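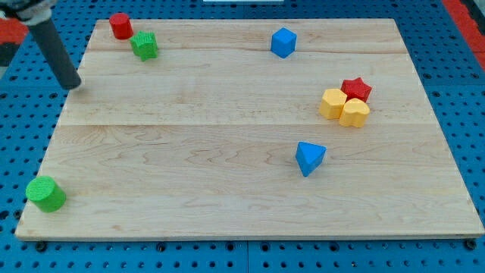 Maple-coloured board with the first handful of blocks on it, blue pegboard bench underneath.

Workshop notebook - June, 10.40 am

Blocks out on the board this morning and I am so pleased with how the colours came up! I'd been worried that the paint would look thin against such pale wood, but the red, the green, the blue and the yellow all sing. The yellow especially. Dorian Chevalier wanted a softer, mustardy shade for the Mimness set and I held out for the bright one, and I'm claiming that as a win.

Shapes first. The little red cylinder is the plainest thing in the whole set and probably my favourite. It stands up nicely on its end and it's just the right size to want to pick up. The green star took the longest to get right. We went round and round on the number of points (fewer looks more like a star, more feels better in the hand) and ended up with the scalloped outline, which from a distance could pass for a flower or a cog. I don't mind that at all. Children can decide. The surface has a bit of texture to it, and I'd like to keep that on the next lot if Ikhsan can manage it.

Yellow hexagon and yellow heart sit very well side by side. I hadn't thought of them as a pair until I saw them pushed up against each other. The flats on the hexagon catch the light and give you several yellows out of one tin of paint. The blue cube is a cube. Good corners though!

Notes on the board:
Three strips, edge-glued, fine wavy grain. You can make out the seams if you look for them and I've decided to leave them alone. The end grain along the front is a shade darker, as it was on the Bravula board. Two coats of oil, rubbed back between. Ikhsan Harahap thinks a third would deepen it too much and spoil the contrast with the blocks, and having looked at it again I agree. I did try a corner of an offcut with the third coat and it went a sort of weak tea colour. Offcut is on the shelf over the sink if anyone wants to see.

The board is heavier than I meant it to be. The test piece came to 1,223 g before oiling, and I'd hoped for something a small child could drag across a carpet. Could plane a bit off the underside. Ask Dorian before touching it, he has opinions about thickness and warping.

Stock count, as it stands in the book: 705 blanks cut, 601 sanded, 419 painted. The gap between cut and sanded is nearly all stars. They are slow going, every one of those little hollows needs a rolled-up bit of paper and some patience. If someone has a cleverer way of getting in there, please write it in the margin.

Still to do
- hearts: round over the point a touch more, it's crisp
- try the red cylinder in a taller version, same width
- ring Wegener about the green, we're down to the last tin and a half
- oil the underside of the board (forgot!)
- decide whether the Trerik tray gets a rim. I say no rim. Blocks are meant to roll off things.

4.15 pm - Dorian came by and likes the yellow after all. He has asked for a purple. I've said I'll mix a sample but I think it'll fight with the blue, so I'm going to paint two cubes and put them next to each other before anybody gets attached to the idea.

3 comments | 11 shares

Related entries
Rounding over small parts without losing them
Bravula board: second oiling
Paint samples, the greens
Trerik tray, rim or no rim

Contact the workshop | © Mimness Workshop Notebook | Back to top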